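HERANCE HARBOR AUTHORITY
Report on the Missing Bell

I. Findings

The bell at Skoreo Light was last heard in May by Yaa Sowah, keeper of record. She noted 42 strokes in fog, then silence. Divers searched for nearly 144 hours and recovered one rope.

The Authority wrote to the village of Tromis, which replied that it had never owned a bell — and wished to know when it would be returned.
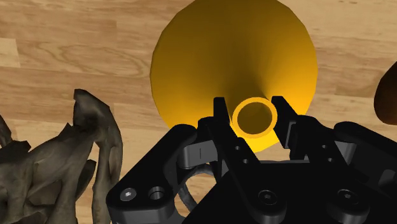 II. Determination

Inspector Senthil Namboodiri spent one night at the light. At 4 a.m. he entered a single line in the log: "Forty-three."

The file remains open. Mr. Namboodiri has requested a transfer inland.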